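Cinthorpe Owners Board > Drivetrain and Fluids > CVT drain and fill interval, 50,000 km or leave it sealed?

7 replies

plasport_phil
Hatchback, second owner, 127,000 km on the clock. The service book lists the transmission fluid as "inspect" and gives no replacement interval. The dealer quoted for a full machine flush. I would prefer a drain and fill at home. No codes stored, no shudder, slight whine on light throttle between 50 and 60 km/h when cold. Has anyone here done one at this mileage, and did the whine change?

gravelroad_tk
Did mine at 110,000 km. Drain and fill only. The fluid came out dark brown, with grey paste on both pan magnets and no flakes. Whine unchanged. I suspect yours is the front wheel bearing or the tyres. Swap the wheels front to rear before you spend anything on the gearbox.

dunlin
Disagree on leaving the flush out. A drain and fill replaces a bit over half the fluid, with the rest staying in the converter and cooler lines. You need at least two, a few hundred kilometres apart, to get anywhere near a full change.

gravelroad_tk
Two drains, yes. A pressure flush, no. The valve body on these doesn't like having debris pushed through it, and the workshop manual describes drain and fill only. If the dealer can show a bulletin for the machine, I'll read it.

plasport_phil
Tyres rotated on the weekend. Whine is still there at the same speed and hasn't moved, so I'm putting tyres lower on the list. What is the correct procedure for the level? There's a dipstick tube with a locked cap and no dipstick.
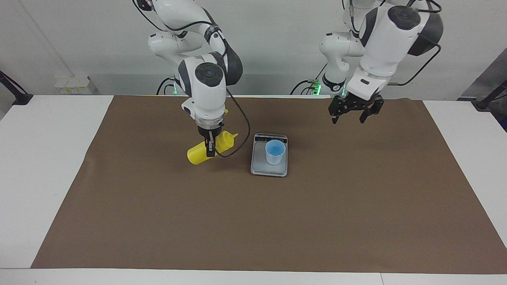 Toshiko Chiba
Technical moderator, Drivetrain and Fluids

The tube is for filling. The level is set at temperature using the overflow plug on the pan. Car level on four stands, engine idling, selector moved through each position with a pause of a few seconds, then back to Park. Read fluid temperature with a scan tool and open the overflow plug inside the range in the manual for your transmission code. Close it when the stream drops to a drip. Fit a new crush washer to the drain plug.

Measure what comes out and put the same quantity back before you start the engine. If you measure by mass, use the density from the fluid's data sheet. Cold fluid poured to a volume mark will read slightly low once warm, so the overflow check still has to be done.

dunlin
Any view on aftermarket fluid? The Ozoliņš multi-vehicle stuff is close to half the price of genuine and lists our spec on the back label.

Toshiko Chiba
Technical moderator, Drivetrain and Fluids

"Suitable for" on a label is the blender's claim. I have no wear data for it in this unit. I use genuine. Others on this board use Ozoliņš and have reported no faults, mostly over short distances.

Arūnas Kazlauskienė
I've run Ozoliņš for more than 50,000 km, so not that short. Two changes in that time, magnets clean enough at the second. I'd still take genuine if the car was under warranty. On the whine, mine did the same at that speed and it was the left front bearing. It got louder in right-hand bends. Try that on an empty road before ordering fluid.

plasport_phil
Louder in right-handers, quieter in left. Bearing ordered from the place in Cerkidby. Will do the first drain while it's up on stands, genuine fluid, and skip the flush.

gravelroad_tk
Undo the hub nut while the wheel is still on the ground. And crack the fill cap loose before you pull the drain plug, the locking tab on mine had seized.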